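Blog > Robots at home > Rules and how to ignore them

A rulebook landed in my inbox on a Friday, which is when people send you things they would like you to skim. It came from Dalia Ait Ali, who sits on the working group at Olldale that has been putting together a good practice guide for handling tasks in homes. Dishes, laundry, putting groceries away, that sort of thing. She asked me to be mean about it. I said that would not be hard.

It has 161 numbered rules. I read all of them with a pencil and put a check next to any rule that a person standing in a kitchen, with a gripper in one hand and somebody's crockery in front of them, could follow without stopping to phone a friend. I'll get to how that went.

Let me start with what I liked. Rule 12 says to write down what counts as a finished task before you start. Good. I have sat through far too many demos where "the plate was placed" meant the plate was somewhere in the county. Rule 30 says a failed attempt stays in the record and gets marked as failed. Also good, and I would print that one on the wall. There is a short section on cleaning the finger pads between food items and dishes that reads as if the person who wrote it has done the job.

Then we get to section 5, "Safe Grasping of Fragile Tableware," and I started pressing harder with the pencil.

The main rule is that fragile tableware "shall be grasped with appropriate force at a suitable location." That is the whole sentence. Appropriate to whom? I asked Dalia and she said the group could not agree on a number, so they agreed on an adjective. I have some sympathy. A force limit that suits a thick diner plate may be no good for a thin saucer, and a pad that holds nicely on a clean dish can slide on one with soap on it. But if you can't give a number, give a procedure. Tell me to try the grip low over a folded towel first. Tell me how far in from the edge the fingers should go, and what to do if the plate starts to turn.
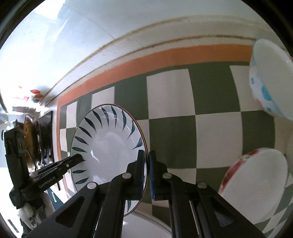 A rim grip on a plate, one finger on the face and the blue pad on the back.

What does section 5 have to say about a grip like that one? I went looking. It has a paragraph on cups and a paragraph on stemware, and a table for bowls that is split by diameter. Plates get "see general guidance," and the general guidance sends you back to section 5. Nothing about whether you should hold a plate upright or flat, or how close to other dishes you can be when you close the jaws. In my experience the plate in the gripper is the one everybody watches, and the bowl next to it is the one that gets knocked.

Asmaa Helmy, who wrote to me after my last post on this subject to say I was being unfair, makes the opposite case. She runs trials for the Planero project and thinks vague rules are fine at this stage, because strict ones get written by whoever has the most money and the oddest hardware. She points to the Fallton checklist, which specified finger width so tightly that half the tools people were using broke the rule on day one. Everyone signed it anyway. I take the point about Fallton — I was one of the people who signed it — but a rule you can't break is no use to me either.

Her other argument is that the numbers look fine. Planero logged 1,752 grasps under a draft of the guide and the breakage was very low. All right, but what was breakage under the old habits? There was no comparison. They also bought new dishes, all one pattern, all the same weight. I would like to see it done with a real cupboard, where no two bowls match and the good plate came from somebody's aunt.

Back to my pencil. Of the rules in section 5, I checked 6. The rest are definitions, cross-references or some version of "be careful." I sent Dalia my marked-up copy along with three requests:

- Give plates their own paragraph, with face grips and rim grips treated separately.
- Say how much clear space you want around the item before the jaws close.
- Take out "appropriate" everywhere and see which sentences are still standing.

She wrote back that the third one would take out most of the document. I said I had noticed.

The Lobo people are supposed to be reviewing the next draft in December, and I have been told they are tougher readers than I am. I will believe that when I see the bowl table gone. If you have run dish tasks under any version of this guide, send me what you wrote in the margins, especially if you think I'm wrong about the adjectives.

Contact | Copyright, all posts by the author | Back to top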